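Write the grip rule before the demo

Most two-arm cells I have audited keep a speed limit on the wall and no rule at all for what each hand may do. At Trarmont the written procedure ran to 26 pages, and the word "release" did not appear in it. I think that is the wrong way round. Speed is easy to cap in software. The state of the grip is what people misjudge when they reach in.

My proposal for a future Skelider standard is short. One arm holds, the other keeps clear until it is called. Status lights must mean the same thing on every cell in the building. Lins uses green for one state and Iltero uses it for another, and staff move between the two sites. The rule should be tested over 200 cycles with plain household items before anything heavier is tried. Almost 50 would show the gross faults, but slow slip at a rim needs the longer run.

A bowl is a fair first item. It has a thin edge, and a parallel gripper has to take it off centre, with one jaw inside the lip. 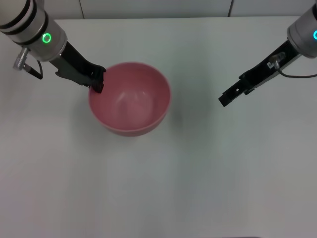

Who signs off the rule

The cell owner should sign, and the supplier should not.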